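Briko greift daneben
Wie ein Roboter mit zwei Armen in einer Werkstatt lernt, ein Klötzchen aufzuheben

Ein Klötzchen vom Tisch nehmen kannst du, seit du ein Baby warst. Du denkst dabei an gar nichts, höchstens ans Mittagessen. Briko kann das nicht. Briko hat zwei Arme aus Metall, mehr Kabel als ein Fernsehschrank und braucht für dasselbe Klötzchen trotzdem einen ganzen Nachmittag. Manchmal auch zwei.

Gebaut wird Briko in Flistmont, in einer Gemeinschaftswerkstatt, die Plomia heißt. In so einer Werkstatt teilen sich viele Leute die Werkzeuge. Der Lötkolben gehört allen, die Kekse angeblich auch. Vorne wird an Fahrrädern geschraubt, und hinten am Fenster arbeiten Sakda Wongsuwan und Panya Jaidee an ihrem Roboter. Sakda baut die Teile zusammen, Panya schreibt die Programme. Wenn etwas schiefgeht, meint Sakda, es liege am Programm, und Panya meint, es liege an den Schrauben. Meistens haben beide ein bisschen recht.

Was ist überhaupt ein Arm?

Streck mal deinen Arm aus. Du kannst die Schulter drehen, den Ellbogen beugen und das Handgelenk kippen. Jede Stelle, an der sich etwas bewegt, ist ein Gelenk. Ein Roboterarm hat auch Gelenke, nur sitzt in jedem ein Motor. Der Motor dreht das Gelenk ein Stück, und alles, was dahinter kommt, wandert mit.

Das klingt einfach, ist aber ziemlich gemein. Dreht sich die Schulter nur ein winziges bisschen zu weit, landet die Hand am anderen Ende gleich ein gutes Stück daneben. Probier es aus: Nimm einen langen Besenstiel, halte ihn an einem Ende fest und versuche, mit dem anderen Ende einen Lichtschalter zu drücken. (Frag vorher. Und nicht neben der Vase.) So fühlt sich Robotersein an.

Damit der Computer weiß, wie ein Arm gerade steht, gibt es in den Gelenken Sensoren. Sie messen, wie weit sich jedes Gelenk gedreht hat, und melden das weiter. Bei Briko passiert das 240 Mal in der Sekunde. In der Zeit, in der du einmal »Hä?« sagst, hat der Computer also schon einen ganzen Stapel Meldungen gelesen. Klüger ist er davon noch nicht, aber wenigstens gut informiert.

Finger, aber wenige

Am Ende vom Arm sitzt ein Greifer. Deine Hand hat fünf Finger, ein Greifer kommt oft mit zwei aus. Die gehen auf und zu, fertig. Klavierspielen wird damit schwierig, Festhalten klappt ganz gut.

Leider weiß ein Greifer nicht von selbst, wie fest er drücken soll. Ein Ei will anders angefasst werden als ein Stein. Sakda hat das im Oktober mit einer reifen Tomate getestet. Danach hat er den Tisch gewischt und die Tomaten von der Liste gestrichen. Seitdem wird mit Dingen geübt, die einiges aushalten.

Warum gleich zwei Arme?

Mit einer Hand kannst du kein Marmeladenglas aufschrauben, außer du klemmst es zwischen die Knie. Briko wurde ohne brauchbare Knie geplant, also bekam er zwei Arme. Einer kann halten, der andere kann drehen, ziehen oder etwas übernehmen. Dafür gibt es jetzt ein neues Problem: Die Arme dürfen nicht zusammenstoßen. Der linke muss wissen, wo der rechte ist, und umgekehrt. Wer einmal mit seinem Bruder am selben Waschbecken Zähne geputzt hat, kennt die Schwierigkeit. 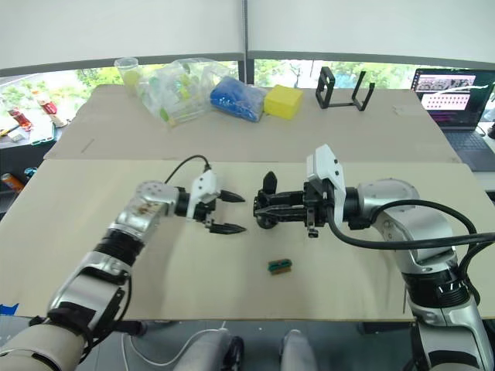 Foto: Werkstatt Plomia, Flistmont / P. Jaidee

Zwischen den beiden Greifern liegt etwas Kleines mit grüner Oberseite. Wie viel Arbeit darin steckt, es zu erwischen, sieht man ihm nicht an. Der linke Greifer hat seine zwei schwarzen Finger offen und schwebt knapp über der Tischplatte. Von dort an zählt jeder Millimeter. Zu hoch, und die Finger schnappen in die Luft. Zu tief, und sie kratzen über das Holz, was ein Geräusch macht, bei dem vorne an den Fahrrädern alle die Schultern hochziehen.

Die Kabel sind übrigens keine Dekoration. Durch Kabel bekommen Motoren Strom, und durch Kabel reisen die Meldungen zum Computer und die Befehle zurück. In großen Bögen hängen sie, damit sie beim Bewegen nicht spannen. Ein zu kurzes Kabel ist wie ein Pullover, der beim Strecken am Bauch hochrutscht, nur teurer.

Üben, üben, grummeln

Wie lernt Briko nun das Greifen? Panya macht es ihm vor. Sie steuert die Arme selbst, und der Computer merkt sich jede Bewegung. Dann legt sie das Klötzchen ein Stück weiter nach links und macht es noch einmal. Dann schräg. Dann fast an die Kante. Nach 20 Runden braucht sie einen Tee.

Aus den Aufnahmen sucht sich das Programm heraus, was immer ähnlich war: hinfahren, Finger auf, runter, Finger zu, hoch. Danach darf Briko alleine ran. Beim ersten Mal allein brauchte er 37 Versuche, bis das Klötzchen in der Luft hing. Sakda hat gejubelt, Briko hat es fallen lassen.

Als Nächstes soll er es von einem Greifer an den anderen übergeben. Das Programm dafür heißt Kaewmanee, nach Panyas Katze, die auch nichts hergibt, was sie einmal hat.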